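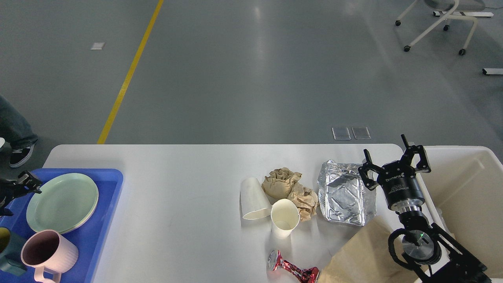
*Mugs and plates on the blue tray.*

# The Riedl Indoor Match Ball, size 6

I've been selling basketballs from Lolcombe long enough to be fussy about them, and the Riedl is the one I keep going back to. It's a composite ball for indoor courts, size 6, so it suits women's sides and boys' teams up to under-14s. We do it in a 7 as well (ask me, I don't always have them on the shelf).

What I like is the grip. Plenty of balls at this price come out of the box slippery and need weeks of practice before anyone trusts them in a game. I took a Riedl to training with Shadi Srour's under-14s back in April and they were shooting with it in the first session. Shadi ordered six the next morning!

The channels are a bit deeper than on the Gasley, which helps small hands find the seams. It does feel firmer off the backboard, so if your players are used to a softer ball give them a couple of evenings with it before you judge.
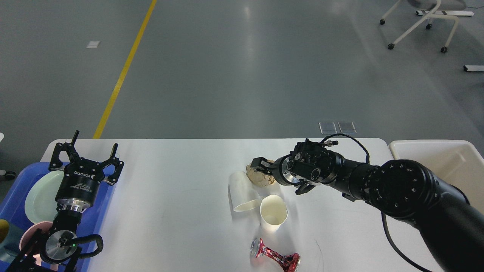
Pump it to the pressure printed by the valve and no more. I say this to everyone – most of the balls that come back to me have been blown up like a drum. Wet the needle first, please. A wipe with a damp cloth after training is all the cleaning it wants, and keep it off tarmac. If you play outside, get the Tumau instead, it's rubber and it'll put up with anything.

**Details**

- Stock number: 542
- Size: 6
- Cover: composite, indoor use only
- Colour: orange with black channels
- Supplied deflated, needle not included
- Club packs of 3 or 6, with a carry net in the pack of 6

Rawan Zein packs the orders and can print a club name on the ball if you send it over in plain capitals. Printed balls can't be returned unless there's a fault, so check your spelling (I've had to ring people!). Plain ones can come back within the month if they haven't been on court.

For club prices drop me a line with how many you need and when your season starts.

Elias Moussa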